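Gas lift office chairs: routine checks and small repairs
Workshop notes, revised 3/19/26

Most faults in a swivel chair come from three places: the castors, the gas lift and the screws under the seat. All three can be checked at home with a hex key, a flat screwdriver and a rubber mallet.

Castors. Turn the chair upside down on a blanket. Pull each castor straight out; if it will not move, lever it with the screwdriver against the base, working from both sides in turn. Cut wound hair along the axle with a seam ripper and draw it out with tweezers. Do not oil the axle. Oil collects dust and marks floors. A little dry silicone spray on the stem is enough. Before ordering new castors, measure the stem with calipers, as 10 mm and 11 mm look alike and do not interchange.

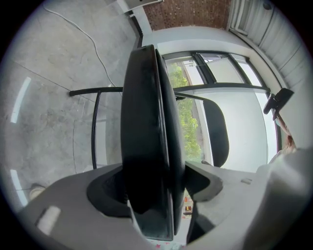 Seat screws. Tighten them in a cross pattern, a half turn at a time, with the chair still upside down. Where a screw spins in a worn wooden seat board, glue in a sliver of hardwood, leave it overnight and trim it flush. Verena Gruber uses matchsticks with the heads cut off, which hold well in softwood. Metal inserts should be replaced.

Gas lift. A seat that sinks slowly under load usually has a failed seal. The cylinder is under pressure and must not be opened, drilled or heated. It is held by taper only, so strike the mechanism plate close to the column with the mallet, moving round it between blows. A pipe wrench will free a stubborn one but ruins the outer sleeve. Fit the new cylinder dry, with no grease on either taper, and sit down firmly to seat it.

Squeaks. Rock the backrest by hand while a second person listens underneath. If the noise comes from the tilt spring, put white lithium grease on each end of the coil and wipe off the surplus. Check the tension knob afterwards; it often works loose at the same time.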